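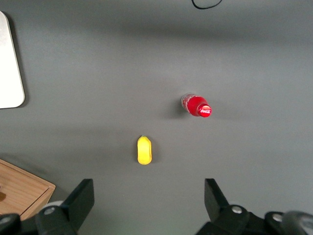
Print this page | E-mail this page

Unit 4: Fizzy drinks and dissolved gas

Carbon dioxide dissolves better in cold water and under pressure. While the cap is on, gas leaves the liquid and goes back into it at the same rate. Open the cap and the pressure drops, so bubbles form - mostly on scratches and specks of dust.

For the practical, weigh 200 ml of fizzy water, stir until flat and weigh again. Repeat with 300 ml. Write both losses in grams.

Read the Antwi chapter before the practical. Questions to Ludmila Zelenák.

Last updated: November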